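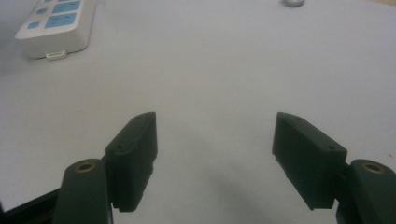

Re: [flustville-house] The big table, and what goes on it

From: Fiorella Ruggiero
To: flustville-house list
Wednesday, 9:10 pm

Eilif, thanks for writing it all out. I've read it twice, once before dinner and once after, and I liked it slightly better after, so take that as you will.

I'm going to answer in pieces because there's a fair bit in there I don't buy.

Eilif Hellström wrote:

> Hi all,
>
> As promised, my proposal for the big table. I've been thinking about this since the February clear-out and I believe we can fix the clutter for good.
>
> 1. Nothing lives on the table. At the end of every day the top is bare from edge to edge.
>
> 2. Each household gets one lidded tub on the shelves by the back door. Whatever is still on the table at 10 pm goes into a tub, whoever it belongs to. You sort it out between you later.
>
> 3. We buy the Kutico finish for the top. It goes on in an afternoon and after that nothing sticks and nothing stains. $88 a tin, and one tin would do us.
>
> 4. We swap the fruit bowl, the mail tray and the pen jar for a Dasteck wall rack.
>
> A pale table shows everything, which I see as a good thing. You notice a mess straight away and you deal with it. I grew up with a table that was always clear and I don't remember my mother ever looking for her keys.
>
> Happy to do the first month of evening clears myself.
>
> Eilif

On point 1. I have no quarrel with a clear table. It's a nice colour, that greyish white, and it's a pleasure to sit down at when there's room for your elbows. What I doubt is that a rule will get us there. We had the same rule when Ragnvald and I moved in. It was taped to the fridge. The tape outlasted the rule by a good year and then somebody stuck the recycling calendar over it.

What happens in practice is that people come through the door with their hands full and the table is the first flat thing they meet. You can write whatever you like on the fridge. Until there is a second flat thing closer to the door, the table will win.

On point 2. I really don't like this one. "Whoever it belongs to" is how Sutrisno's seed packets ended up in with our Christmas candles, and he didn't see them again until it was too late to sow. Tubs with lids are where things go to be forgotten. If I can't see it, I don't own it. I'd also point out that 10 pm is when Oda gets in from the late shift and sits down to eat, and I don't fancy being the one lifting the pepper grinder out of her reach.

If we must have something on those shelves, make it open trays, shallow ones, a name on each. I'd go along with that.

On point 3. Eilif, have you seen this stuff on a real table that real people eat at? Or have you seen the leaflet? I ask because I've been sold a finish before. It was going to resist everything, and it didn't care for turmeric, and it turned out to hate lemon juice, and by the end of the summer we had a ring in it the size of a stockpot. The top is matte now and I'd rather it stayed that way. Anything shiny and we'll be looking at the ceiling light in it all through dinner.

For cleaning, a damp cloth with a drop of dish soap, then a dry one. Go with the length of the table and do the edges last, the crumbs all end up there. I've been doing it that way for years and it takes me less time than the kettle. No scouring powder please, whatever it says on the can about being gentle. I don't believe any of them.

And $88 is a lot of dish soap.

On point 4. The mail tray can go tomorrow and I'll carry it out. The pen jar I would miss, but I'd get over it. The fruit bowl stays. If fruit isn't on the table the kids don't eat it, and then it goes soft in a rack on the wall where we all walk past it. I'm also not keen on drilling into that wall before someone finds out what's behind the plaster. Ragnvald says it's fine. Ragnvald said that about the bathroom.

What I'd try first, for a month, costing nothing:

Bring the narrow bench up from the cellar and put it inside the door, for bags and mail and whatever else is in your arms.

Clear the table before supper, when we're all in the room and need the space anyway. An evening clear by one person is kind of you to offer — but I give it 9 days before you're cross with the rest of us.

Fruit bowl and salt may stay. Anything else gets handed to its owner, in person, with a look.

Anything with no owner after a week goes in a box on the porch, without a lid.

If the table is still buried after that, I'll come back and read your proposal a third time. I might even go and look at the wall rack, though I'd want to see one with winter coats and a bike helmet hanging off it before I parted with any money.

Sutrisno, did you still want the cutting mat left out on Saturdays or has that moved to your room? If it's staying, could it live on the bench?

Bench is heavier than it looks. I'll need one other person and 15 minutes, any night but tomorrow.

Fiorella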